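Boxes with locking lids: how I keep them tight and without smell

In our kitchen in Wadville we use the round boxes with locking tabs for nearly everything: lentils, cut cucumber, the rest of the soup, coffee. I have had some of them for many years and I still use the same lids. Friends ask me how, so I write it down. It is a small amount of work, but it has to be done in the right way.

Closing

Put the lid flat on the body first, without touching the tabs. Press with the palm in the middle, then press down two tabs which are opposite each other, at the same time. After that do the others. If you start with one tab only, the lid sits a little crooked and the seal is pinched on that side. My sister-in-law Liette closes them one by one in a circle, very fast, and her tabs break at the hinge after one winter.

If there is a vent plug in the lid, lift it before you heat the food and push it back when the food has cooled. With a lid closed hot and the plug down, you can pull for a long time before it opens. Lift the plug with the soft part of the finger. A knife makes a scratch in the hole and afterwards it will leak.

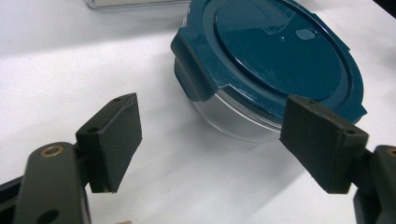
Teal lid with the small oval plug, tabs folded down over the clear body.

Washing

Glass bodies go in the dishwasher, any shelf. Lids I wash by hand, or on the top shelf if I am tired. Every second week I take out the seal. Use the handle of a teaspoon, never a fork, and pull slowly from one place. You will probably find a grey line in the groove. Wash the groove with an old toothbrush and a drop of washing-up liquid, rinse, and let the seal and the lid dry separately until the next morning. If you put the seal back wet, the smell comes back in a few days.

The plug needs the same care. Turn the lid over and brush around it from below too.

Smells and stains

For onion or fish: a spoon of bicarbonate of soda in 300 ml of warm water, pour it in the lid turned upside down, leave it one hour. For tomato stains on a clear plastic body I put it on the windowsill in the sun for a day. My neighbour Fasil Tefera rubs the stain with a cut lemon first and says it goes quicker. I have not seen much difference, but the kitchen smells nice.

Shiny lids get dull from the green side of the sponge. Use only the yellow side.

Keeping them in the cupboard

I store the bodies one inside the other, with a sheet of kitchen paper between if they are glass. The lids stand on their side in an old letter rack. Do not keep an empty box locked for months. The seal becomes flat and the air inside becomes stale. If you must store it closed, lay the lid on top and leave the tabs up.

Testing an old lid

Fill the body half with water, lock it, dry the outside and hold it upside down over the sink. One or two drops mean that the seal should be cleaned or turned the other way round. If it still drips after that, keep the box for rice or buttons.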